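Cahier d'atelier, cellule table blanche
7 avril 2022

Repris la fiche de bonnes pratiques avec Elis avant la série. Version Sonholm trop longue, personne ne la lit en entier. On garde l'essentiel :
- arrêt d'urgence accessible sans se pencher au-dessus du plateau
- vitesse bridée à 500 mm/s en manuel, pas plus, même « juste pour voir »
- personne dans la zone tant que le bras est sous puissance
- câbles : vérifier le mou au poignet à chaque changement d'outil
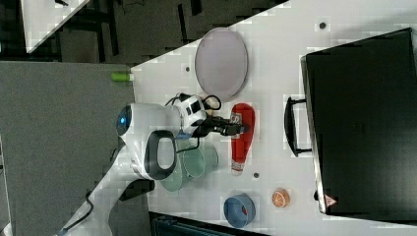

Pince au-dessus de l'objet rouge, mallette noire restée sur le plateau.

La mallette compte comme obstacle fixe, donc à déclarer dans les zones interdites. Pas fait dans le programme Tolentino, à corriger. Distance mini à la poignée : 70 mm, à confirmer avec Dumisani.

Approche des récipients : toujours par le haut, pause à 20 mm du bord puis descente lente. Le verre demande un seuil d'effort plus bas que
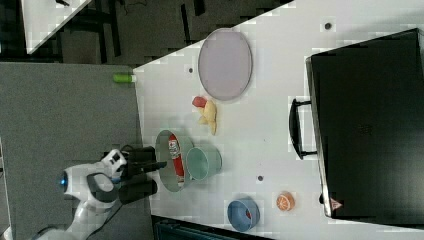 le plastique, je propose 12 N et on note la valeur dans la fiche, pas sur un post-it. Si le seuil déclenche deux fois de suite on arrete et on reprend l'apprentissage du point. Pas de troisième essai.

Remise en place des objets entre deux essais : bras à l'arrêt, mode verrouillé, une seule personne côté table. Celle qui tient le boîtier de commande ne touche à rien d'autre.

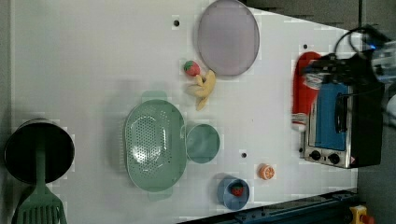

Felicidad Sison : d'accord sur le verrouillage, mais la règle ne dit pas qui réarme. Chez Stomport c'était toujours celui qui avait verrouillé, jamais un collègue. À écrire noir sur blanc.

OK, ajouté au point 3. Reste la question des prises verticales : doigts ouverts au max avant d'entrer dans le récipient, centrage contrôlé sur la caméra poignet, et seulement ensuite fermeture. Ne pas se fier à la vue de dessus, elle ment sur la hauteur.
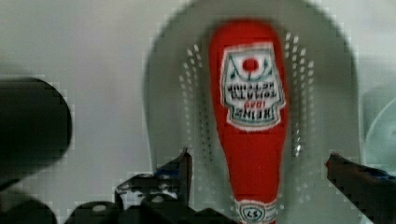 Vue poignet, bouteille de ketchup entre les doigts ouverts, dans la passoire.

À faire : zones interdites, seuils par matériau, relecture par Katherine. Revoir l'ensemble de la fiche en août, ou avant si on change de pince. Demander à Clelletti la notice à jour, la notre a des pages qui manque.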